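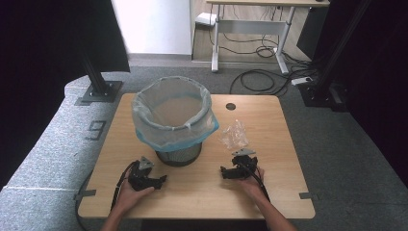 Mesh bin on the wood-grain table, liner folded over the rim, wrapping beside it.

August, workshop notebook
Entry by the Rilell bench, 16.40

Bin liners again. I said last month I was finished with bin liners and evidently I was lying.

Where we are: the Kun liners are the white see-through ones. They go into the black mesh bin well enough if you fold a deep cuff. A shallow cuff holds until the first heavy thing lands in it, then the whole bag slides down and sulks at the bottom. Seventeen fittings today with a 65 mm cuff, six slips. All six were in the morning, when I was still smoothing the creases out to make it look nice. After lunch I left the top bunched and had no slips at all. Draw your own conclusions about taking pride in one's work.

The Brornier liners are thicker and hold the rim better, but they rustle like a crisp packet in a library and I had complaints from the Cernell side of the partition. Parked for now.

Bin goes up on the table for fitting. Doing it on the floor is quicker for the first few and then your back sends in its invoice. Keep it towards the back left, away from the cable hole — small bits of torn film go down there and I have already been under the table once with a torch.

Test rubbish: still the clear wrapping, balled up by hand. Poor stuff for the job. It weighs nothing and it springs open again once you let go, so a ball that looked tidy going in takes up half the bin ten minutes later. Paper would be better for the filling runs. For a proper load I used the 900 g bag of sand, lowered in, then dropped from rim height. Lowered is fine with either liner. Dropped, the Kun cuff crept on the side where the bunching was thinnest and stayed put everywhere else.

Question for whoever picks this up: does air trapped between bag and mesh matter? I assumed not, what with the bin being mostly holes, but the bag still balloons if you push it down fast. Push slowly. Dull, works.

To do
- more Kun liners, the open roll is nearly done
- try a 90 mm cuff, though that eats a lot of bag
- paper for filling runs
- bin back under the desk afterwards, people have been leaving apple cores on the bench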